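Puvengate notebook - clothes folding, bedroom setup
Oct 29, 2016
J. Baxter

Shares 148 | Comments 19

Best day on the bed so far! Cardboard over the mattress makes such a difference. On the bare sheet everything sinks and the stripes creep along with the cloth, but on cardboard a shirt lies flat and you can see its outline right away. Boxes opened out, seams left as they are.

Started with the short sleeves, front side down, neck toward the window.
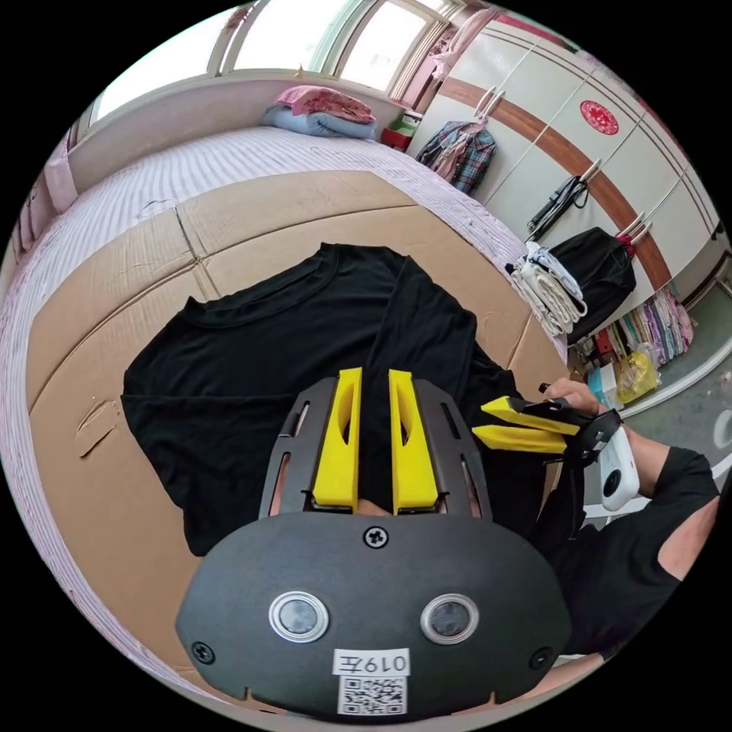

Black tee on the cardboard, face down.

Order I like for a tee: sleeves in, sides in, hem up to the neck. Parari wrote it down the other way (hem first) and I tried that too - fatter fold, but quicker.

Long sleeves are more fun. Arms straight out before anything else, then each one back across the body. I love how neat the back looks when the cuffs meet.

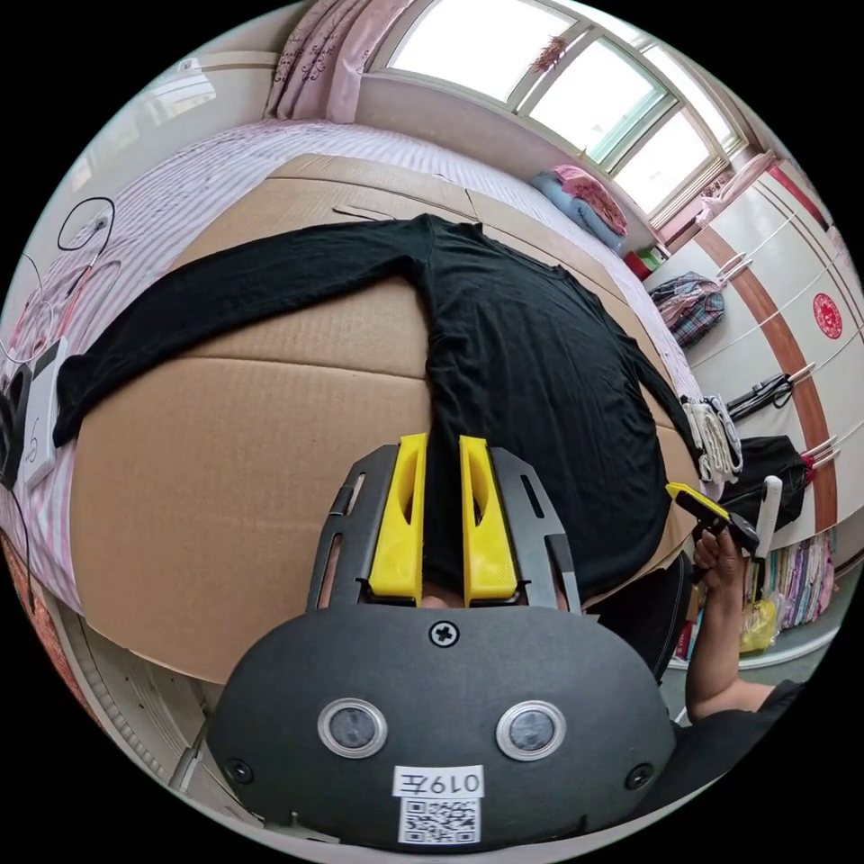 Picking up and moving

Black on black is still the hard part. Two dark things in one heap and I lose track of which edge goes with which. Want to try the gray Fiore shirts next, same fold, same bed.

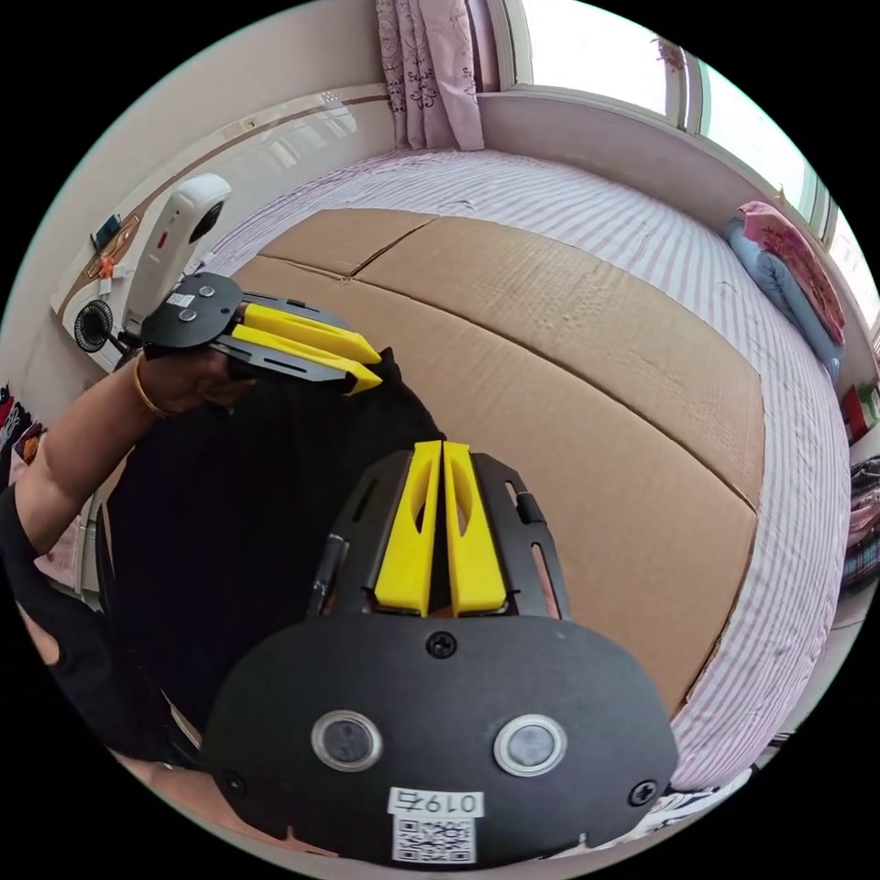

Also keep the spare bedding up at the far end, it's out of the way there and gives me the full width for sleeves.

Lifting by a corner works better than grabbing the middle. The cloth hangs down, you find the next corner, and off you go. Pinstripe trousers are on my list, fold on the crease and then in thirds.
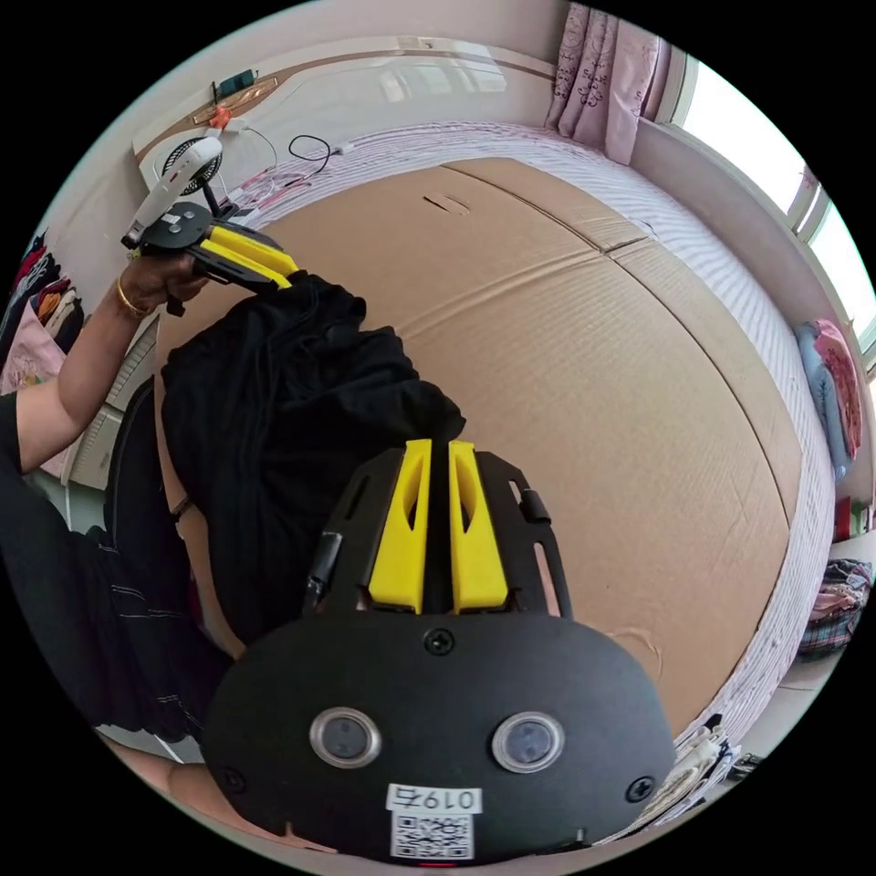 Room light is lovely by the window, so mornings please, if we get a say. Ask Irix about more flat boxes before January, the one with the torn flap is getting soft.

Recent entries
Towels, halves or thirds
Sock pairing, 190 pairs later
Pillowcases on the small table
Hanger notes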